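Bokville Shared Workshop
Jerine gripper build: minutes of the Saturday meeting

Started at 10 at the long bench. Seven of us present, plus one on the phone who kept dropping out.

1. Last time's jobs
The new finger pads are on and everyone loves them! Much better than the bare printed ones. The second set is still waiting on screws. Wiring diagram not done, carried over.

2. Jaw opening
Long and very happy discussion. We want Jerine to open wide enough for a mug and still close neatly on a pencil. Agreed to keep the wide opening for now and slow the last part of the close in software. The hand-held version stays as our test bed, so we can try finger shapes before anything gets bolted to the arm.

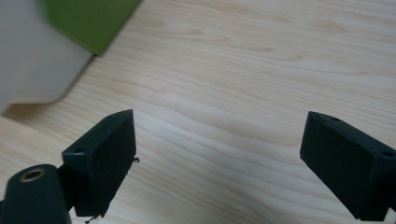

The slower close also means we can put off buying a stronger motor, which pleased everybody. One member asked for a softer pad on one side only. Worth a try, and it costs us an evening at most.

3. Grip trials
Plan is 50 picks with each finger shape, same objects, same order, results in the blue notebook. If a shape does well it goes on to a run of 202, to match the old log from the Ateş arm so we can compare them properly (yes, we know it's an odd number).

4. Money
Nearly 100 dollars left in the build jar. Approved: screws, a spare bearing, more pad material. The Plustus control board was talked about with great longing and put off until August.

5. Any other business
Please put the hex keys back in the rack. Open night demo: yes, if the trials are finished.

Closed at 11:40, though most of us stayed to play with the gripper.

Filed under: Workshop Notes, Robots & Automation
4 comments | 7 shares
Contact the workshop | © Bokville Shared Workshop | Back to top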